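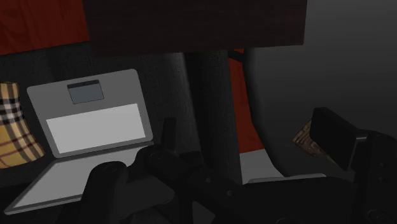
Why does my shared calendar show every appointment one hour late after I import it?

The file you imported was most likely saved with one time zone and opened by an account set to another. Change the account's time zone first, delete the imported copy, and then import the file again.

Ticket 2764
Opened by: Aslı Güler
Handled by: Natsumi Tsuchiya
Product: Vusari Calendar
Status: Solved

Aslı wrote:
Hello, and thank you in advance for your patience with me. I keep the bookings for a small music school in Romthorpe, and in October we moved our lesson list into Vusari. The lessons came in fine, all the names and rooms are right, but every single one is an hour late. I tried dragging them back by hand and gave up after the first 30. Two families have already turned up at the wrong time, and I'd really like this sorted before Friday if there's any chance of it.

Natsumi wrote:
Hi Aslı, what a headache, and please don't drag any more of them! I think we can get all of these at once. Could you open Settings, then Account, then Region, and tell me what it says next to Time zone? I'd also love to know which program the lesson list came out of.

Aslı wrote:
It says "Same as organization." The list came from Panasiuk, the old booking program, which my colleague Takumi Wada set up years before I started here. He says he never touched any time settings, for whatever that's worth.

Natsumi wrote:
That helps a lot. "Same as organization" takes its time from the main account, and yours was opened by the head office in Drollberg, an hour ahead of you. So the lessons are stored properly and the calendar is showing them in Drollberg time. Please try the following, in this order:

1. Set Time zone to your own city and press Save.
2. Sign out and back in (the old setting hangs around until you do).
3. Look at a lesson you know by heart. If it's right, you can stop.
4. If it's still late, remove the imported calendar and import the file again with "Use account time zone" checked.

The lessons you moved by hand will now be an hour early, I'm afraid, so step 4 may be the kinder choice anyway.

Aslı wrote:
Step 3 looked good for most of them, but you were right about the ones I'd moved, so I went on and did step 4 as well. It took over 40 minutes to load and I was sure I'd broken it, then there they all were! Toshiko's piano pupils are back at four o'clock where they belong. One last thing: the reminder emails still go out late.

Natsumi wrote:
Oh, I'm so glad! Reminders have their own setting, under Notifications, then Send times. Choose "Follow calendar" and save, and give it 60 minutes to catch up.

Aslı wrote:
All fixed, the reminders came through on time this morning. Thank you, you've been so kind about it.

Ticket closed by Natsumi Tsuchiya. Reply to this message to reopen it.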